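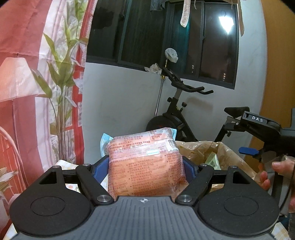 A food package with rows of small Chinese text.

What Is a Prequel?

23/04/2025
Shares 185 | Comments 2

Have you ever finished a book and wished you could know what the hero was like as a little kid? Then you want a prequel! A prequel is a story written after another story, but it happens before it. The "pre" part means "before," like in "preschool."

Let's make one up together. Say there's a book called The Lamps of Gusine, all about Captain Isla Baxter, who is brave and grumpy and never takes off her green scarf. Readers love her, and they start asking questions. Where did she get that scarf? Why won't she ever go near the town of Vidby? So the author goes back to her desk and writes a new book where Isla is nine years old and has no scarf at all - and off we go!

Writing one is tricky (and really fun). You already know Isla grows up, so the author can't scare you by wondering if she'll survive. She has to find other surprises. Maybe Isla's worst enemy used to be her best friend! The author also has to check every little thing. If the first book says Isla learned to swim at 12, she can't go diving for treasure at nine.

Some prequels are as long as any other book. Others are novellas, which are shorter than a novel and longer than a short story. A novella might be around 159 pages, and you could gobble it up in a weekend.

So which do you read first? Lots of people like the order the books came out, so the secrets stay secret. Other people start with the prequel and follow the hero's life from the beginning. Both ways work!

Want to try it? Pick a character you love and write one page about the day before their story starts. What did they eat for breakfast? Who were they mad at?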